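News from the Pliston Writers and Music Circle
September 19, 2021

Dear friends and readers,

It has been a full summer, and I have been meaning to sit down and write this since the middle of August, so please forgive me if I go on a bit. The big news is that Clementina Barreto's second novel, The Ferry to Ninmont, is finally back from the printer. I have a copy next to my coffee cup as I type, and it is a handsome thing, with a deep blue cover and a nice heavy paper that doesn't let the ink show through (those of you who bought her first book will know why I mention it!).

For anyone who missed the reading in the spring, the story follows two sisters who run a dance hall in a river town. One of them wants to sell it and the other wants to bring in a traveling band, and along comes a piano player with a suitcase full of songs that may or may not be his. I won't say more than that. I read the last 40 pages standing up in the kitchen with supper going cold, and then I called Clementina and scolded her about the ending. She laughed and told me I was the third one that week.

Now, the songs. In the book the piano player has 12 of them, and Tymofii Shevchuk has gone and written music for every one. He started with just the waltz, as a birthday present for Clementina, and it got away from him. Two of the pieces were recorded over the summer at the Fondosano studio, with Tymofii on piano and his daughter on clarinet, and the rest should be done before winter if the piano tuner ever calls back. I have heard the waltz and the one called "Lamps on the Water," and I've been humming them around the house so much that my husband has asked for a different one.
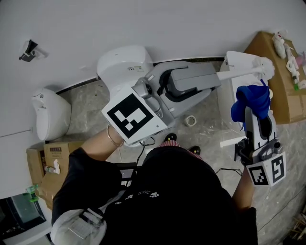

Paw prints and stripes, a comfy combination.

We will have a launch evening at the Miettinen Bookshop, upstairs in the big room where we held the poetry night. Clementina will read two chapters, Tymofii will play, and there will be cake, and probably more cake than we need, knowing this group. The shop has asked us to keep the numbers small, so please write or call first so we can save you a chair. If you would rather stay home this time, we understand completely, and we'll be happy to mail you a signed copy.

To order by mail, send a note with your name and address to the Circle at Box 2764, Pliston, and tell us who the book should be signed to. Please print the name clearly! Last time a lovely lady named Joan got a copy made out to John, and she was very gracious about it, but still. You can pay by check when the book arrives. Allow roughly 2 weeks for delivery, a little more if you live out past Ninmont.

One more thing before I let you go. Several of you have asked if the first novel is still to be had. There is one box left, and a few of those have slightly bumped corners, so we are letting them go at half price to anyone who orders the new one.

Thank you all for your cards and kind words over these last months. Clementina reads every one, and she has them tucked around the mirror in her hallway.

With love from all of us at the Circle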